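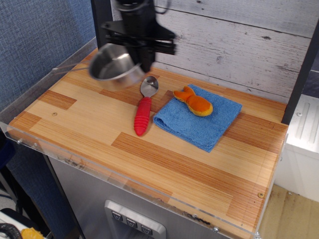 3.2 Props and table layout

Four items on the table for the small-kitchen task: a steel pan with a thin handle, a spoon, a folded blue cloth, a plush fish. All bought at ordinary shops except the fish, which came in a mixed bag from Povemex. Layout kept simple. Pan to the left, spoon next to it with the handle towards the front, cloth to the right of the spoon, fish on the cloth. We call this the Tornau layout after the earlier sheet it was copied from (Urna used a plate in place of the pan).

The spoon has a red ridged handle. Chosen for colour mostly – in the pilot we had an all-metal one and raters kept mixing it up with the pan handle when asked to label parts. Shiny things next to shiny things are hard to tell apart, for people aswell. The red one fixed most of that.
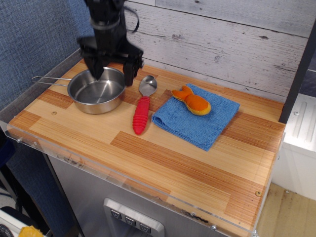 The cloth is microfibre, folded square, fold on the left. It was refolded before each trial and laid by eye, so small differences in angle are expected and were not corrected. Same goes for the fish. It goes on the upper half of the cloth, tail to the left. Raters named it "fish" or "goldfish"; both were accepted.

Figure 2. The Tornau layout: pan, spoon, cloth, fish.

In total 154 trials were kept from the July sessions. Two were dropped, wrong cloth. Labels follow the Ristić scheme with one change, "pot" and "pan" merged into a single class, as the raters could not agree and the vessel is shallow enough to be ether. We did not weigh the items. Notes on washing the cloth are in the appendix – lint was a bother early on and a new cloth was opened for the later sessions.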